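Housekeeping Practice, Unit 4: Corridors and Shared Passages
Course tutor: Aatos Laitinen

A corridor is a route before it is a storage place. In the Gruvutbridge building students will be assessed on how well they keep the walking line clear from one end to the other, and on the condition of the wall and skirting on both sides. The minimum clear width for this unit is 700 mm, measured from the front of any appliance to the opposite wall.

Appliances that stand against a wall should be placed square to it, with the door or lid free to open. Packages are not to be left on the floor beside them. Supplies belong in the Dereo cupboard, on the shelf marked for the week.
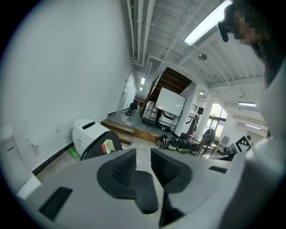 Cables require separate attention. A lead should run along the foot of the wall to the nearest outlet and should not cross the walking line. Before moving a plug, students must ask which appliance it serves. Painted walls are wiped with a damp cloth from the skirting upwards, and sockets are dusted with a dry cloth only.

Preparation for the next session: read section 2 of the Rissanen handbook and draw a plan of one passage in your own building, marking each outlet and each item that stands on the floor. Plans should be handed to Ross Swanson before 12 noon. Late plans will be marked in July.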